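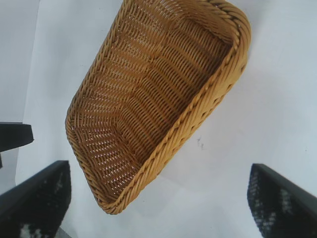
Figure 1. Wrist camera view over the woven basket, fingers open.

Unit 8: Comparing Grippers on Irregular Objects
Course handout, Flullia Institute, Department of Applied Automation
Instructor: Vira Levchenko
Laboratory supervisor: Pylyp Chornovol

Purpose of this unit

Students will compare two finger sets, listed in the equipment register as Bratetti and Barino, on the same arm and with the same controller settings. The comparison covers finger opening, pad contact, closing force and the usefulness of each camera view. Arm speed is held constant throughout and is not a subject of this unit. Students who wish to study speed should wait for Unit 12.

Readings from the Prokopenko course reader must be completed before the laboratory session. The section on friction pads is required. The section on suction cups is optional.

1. What the wrist camera shows

The wrist camera moves with the gripper. It gives a close view of the target and of both fingers, and for that reason it is the main source for judging alignment. In Figure 1 the braided rim of the basket can be followed along one long side and around the rounded corners, while the far end of the basket lies outside the view. A grasp planned on that far end could not be checked from this camera in this pose. Students should record such limits in the log before they move the arm.

The textured pads on the inner faces of the fingers are also in view. Pad condition is to be noted at the start and end of every series. Dust or residue on a pad changes its grip, and a series run with a dirty pad must be repeated.

Woven surfaces need particular care. A rim made of twisted strands offers high and low points, and a pad may rest on only a few of the high ones. Closing force alone is a poor guide to the quality of such a grasp. Students should lift the object a short distance, hold it, and look for rotation between the fingers before scoring the attempt.

2. What the fixed camera shows

The fixed camera does not move during a series. It shows the height of the gripper above the table and the distance between objects, neither of which is easy to judge from the wrist. It is less useful for the last part of the approach, when a finger may hide the point of contact.

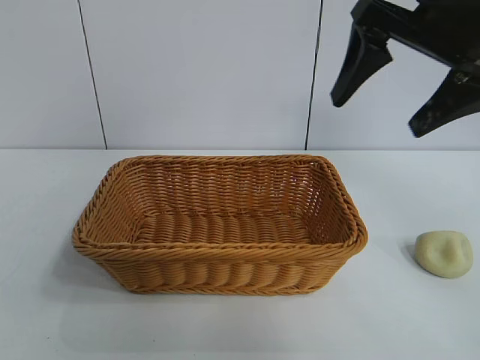

Figure 2. Fixed camera view: basket, pale lump and raised gripper.

The two targets in Figure 2 place different demands on a finger set. The basket has a raised rim that can be taken between the fingers from above. The lump is low and rounded, with a shallow dimple near the top, and must be taken from its sides. Settings that suit one target should not be carried over to the other without a fresh trial.

Note also the wear marks on the fingers. Scuffs on the outer surfaces are to be recorded but do not disqualify a finger set. Damage to a pad does, and should be reported to Mr. Chornovol before any further work.

3. Procedure

Confirm that the controller profile is number 2749. Do not edit the profile.
Fit the first finger set and run the open and close check with no object between the fingers.
Place the target and save one view from each camera.
Carry out 12 attempts on the basket rim, then 12 on the lump.
Return the arm to the raised position between attempts.
Change the finger set and repeat the full series.

An attempt is scored as held, slipped or missed. If the members of a group disagree on a score, both opinions are entered in the log and the attempt is discussed in class – it is not repeated.

4. Written report

Each group submits one report. It should state which camera view was used for each decision and should include at least one case in which the two views led to different judgments. Tables belong in the appendix. General statements that one finger set is "better" will not receive credit unless the target and the force setting are named.

Reports are due Sun 23 April through the course page. Groups that need a second laboratory session should write to Ms. Levchenko in advance – places are limited and are given in order of request.

Reading for the next unit: Prokopenko reader, section on camera placement and calibration.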